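Nineck Film Society Members' Board
Forum: Retrospectives and Programming
Thread: Proposed Valdebenito season, order of screening

Posted by programming_desk
11/24/21

Members are invited to comment on the proposed order for the Valdebenito retrospective. The season will consist of nine features and one evening of shorts. The desk has received two proposals. The first presents the films in order of release. The second opens with The Salt Ledger, on the grounds that it is the title most members already know, and returns to the early work afterward.

Prints have been confirmed for all titles except Watari, for which we hold only a digital copy with burned-in subtitles. Members who have views on that matter should state them in this thread and should not write to the desk separately.

Posted by h_oberholzer

I write in support of order of release. The early films were made quickly and on small budgets, and they are best seen before the viewer has formed expectations from the later ones. When the society showed the Diltik comedies, the decision to begin with the most popular title had a clear effect. The opening night drew 156 members and the second drew 70. Many of those who attended the first evening found the older films slow by comparison and did not return.

I would also ask that the program notes be kept to one page for each film.

Heidrun Oberholzer
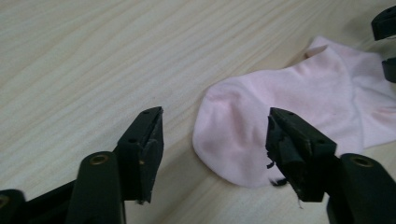

What is the running time of the restored version of The Salt Ledger?
The restored version runs two hours and 25 minutes, with no intermission.

Posted by aisle_seat_left

I thank the previous member for her remarks, but I cannot agree with the conclusion drawn from the Diltik season. The second evening of that season took place during the July heat, and the cooling system in the main hall was out of service. Attendance fell for every event in the building that month, including the lecture series. It does not seem proper to attribute the decline to the order of the films.

There is a further point. A viewer who has never seen any of this director's work will, under the first proposal, be offered The Orchard Clerk as an introduction. It is a minor film. The lead performance is stiff, two of the five songs were cut before release, and the final reel exists only in a worn copy. I am fond of it myself. I would not show it to a guest whom I hoped to see again the following week.

Posted by reel_and_record

The statement above regarding the songs requires correction. One song was cut from The Orchard Clerk before release. The other was removed by the distributor when the film was reissued, and it remains in the print held by the society. It is the boat song, and it is in my opinion the best thing in the picture.

On the general question I have no strong preference. I do object to the placement of the shorts at the end of the season under both proposals. They total less than two hours and would serve well as an opening evening, at no charge to guests.

Posted by aisle_seat_left

I accept the correction regarding the boat song. My copy of the film was evidently made from a different source.

The suggestion about the shorts has merit. I would be content with the shorts first, The Salt Ledger second, and the remaining titles in order of release.

Posted by h_oberholzer

With respect, that arrangement is the second proposal with one evening added in front of it. My objection stands. The society has shown The Salt Ledger twice before, and those who wish to see it will attend in whatever week it is placed. If it appears seventh, as it would in order of release, members will by then have seen the two earlier pictures in which the same story is attempted. The scene at the weighing house means a good deal more to a person who has seen its first version in The Toll Keeper.

I do support the placement of the shorts on the first evening.

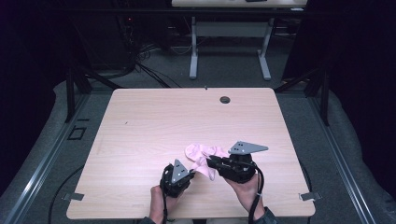

Two tools, one pink cloth.

Posted by northbalcony

May I ask that the question of Watari be addressed? The digital copy has been shown to members once, in the small room. The subtitles are large, they are yellow, and in several places they translate the song lyrics so loosely that the plot is misrepresented. In the letter scene the heroine sings that she will wait for one season. The subtitle states that she has already married.

I would prefer that the film be left out of the season until a suitable copy is obtained.

Posted by reel_and_record

I am opposed to leaving it out. It is the only film in which the director himself appears on screen, and it will be many years before a better copy is offered to a society of our size. A printed sheet with corrected lyrics could be given out at the door. I am willing to prepare the translation if another member will check it.

Posted by northbalcony

A printed sheet cannot be read in a dark hall. If the corrections were read aloud before the film began, I would withdraw my objection. I can check the translation.

Posted by programming_desk

The desk thanks members for their comments. The following points are noted.

The shorts will be moved to the opening evening. Watari will remain in the season, with a spoken introduction covering the lyrics. The main hall seats 400 and has been reserved for all ten evenings.

The order of the features has not been settled. Members who have not yet posted may do so until the thread is closed. Those who have already stated a preference need not repeat it.

Posted by aisle_seat_left

Will the introduction to Watari be included in the published starting time, or will it precede it? Several of us travel by the late train.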